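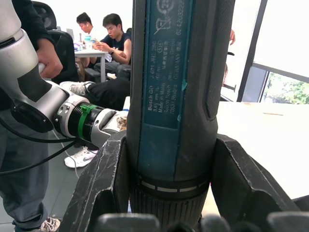 4. Storage and disposal of small electrical goods in the home

4.1 Households and interviews

The interviews covered 41 households in two districts, Achterberg and Darkutetti. Achterberg has older terraced housing, most of it with a cellar or an outbuilding. Darkutetti is made up of flats built over former rail land, and the only storage outside the flat is a shared cycle room on the ground floor. Both districts are served by the same waste contractor, Bolden, and both have kerbside collection for paper, glass and food waste. Neither has kerbside collection for electrical goods.

Households were found by letter. We posted 1000 letters, of which 825 went to addresses in Darkutetti, where we expected fewer replies. Anyone over eighteen who said they dealt with the household's rubbish could take part. In several homes two adults claimed the job and were interviewed together, and their answers were treated as one record. Leilani Alcantara and Gøran Sjögren carried out the interviews in the home. Each visit lasted up to 80 minutes and ended with a walk round the places where unused things were kept. The interviewers did not open cupboards or drawers themselves.

Notes were typed up the same evening and coded separately by Despina Vasilakis and Lyle Ostrowski, using the Gradier scheme for household goods. The scheme sorts items by how they are used and stored, and it has no category for things that are broken but kept. We added one, called "held over". Where the two coders disagreed, the item was discussed with the interviewer who had made the visit.

4.2 Where things are kept

Most people described a route that an item followed through the home once it was no longer in regular use. It left the kitchen worktop or the bedside table and went to a drawer, then to a box, and from there to whatever space was furthest from the front door. In Achterberg that space was usually the cellar. In Darkutetti it was the top of a wardrobe or the cupboard that held the electricity meter. Few people could say when an item had moved from one stage to the next. They tended to date it by some other event, such as a new carpet or a child leaving home.

Chargers and leads were kept for longest. They were stored apart from the goods they belonged to, and people were unwilling to part with a lead they could not match to anything. One Achterberg resident kept hers in biscuit tins sorted by the shape of the plug. Another had thrown away a working radio some years earlier and still had its lead.

Tools followed a different pattern. A drill or a screwdriver that had not been used for years was still spoken of as being in use. When asked whether it might be given away, people answered with the job they would need it for: a shelf, a loose hinge, a bed to be taken apart at the next move. Kitchen goods were never defended in this way. A bread maker was described as a mistake, often with some good humour, and the person who had bought it was named.

4.3 Knowledge of the rules

People knew that electrical goods should be kept out of the general bin, though they gave different sources for this. Older residents mentioned leaflets. Younger ones had picked it up at school or at work. The crossed-out wheeled bin was widely recognised once it was pointed out, but it was rarely brought up unprompted. On small goods it shares the label with the voltage, the maker's address, the serial number and other marks (Figure 3), and several people said they had never had cause to read that part of an object. Those who had done so were looking for a model number in order to buy a spare part. 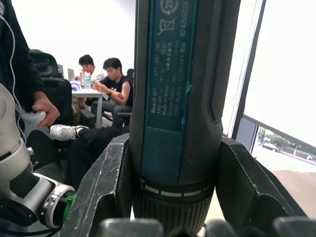
Figure 3. Rating label of a cordless screwdriver, including the crossed-out wheeled-bin symbol.

Knowing the rule did not settle what to do next. The contractor's site takes electrical goods without charge, but it cannot be reached on foot, and residents without a car spoke of it as a place for builders. Those who did drive saved things up until there was enough for a trip. A single toothbrush or torch was not thought worth the journey, and it was these smallest items that ended up in the general bin. People were open about this. One man in Darkutetti said he wrapped such things in newspaper first, which he described as a habit from his mother's house.

Goods with a built-in battery caused more doubt than any others. Residents were unsure whether the battery should be taken out, and some had tried to remove one and given up. Two had been told different things by staff on separate visits to the site. The printed guide delivered to homes in September deals with loose batteries and with large appliances, and has nothing on the goods in between.

4.4 Passing things on

Giving an item to a relative was the most common way for working goods to leave the home. Charity shops were mentioned often but used less, as residents believed that electrical goods would be refused. In Darkutetti the cycle room served as an informal exchange. Items were left on the window ledge with a note saying whether they worked, and anything still there after a week or so was taken back upstairs by its owner or moved to the bins by someone else. Achterberg had no equivalent, and things left on a front wall there were removed by the street sweepers.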